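Budget notes, April

The second arm is paid for, so what's left is consumables. I set aside $648 for the year and have spent $223 of it, mostly on gripper pads from Hondemeck and a spare cable set.

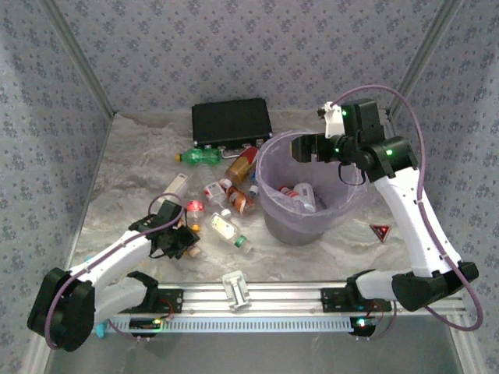 Oltness quoted me $181 for replacement wrist motors, shipping included. Parkholm was cheaper but wanted a six-week wait. I'll order one set from Oltness on Tuesday and put off the new power supply until fall.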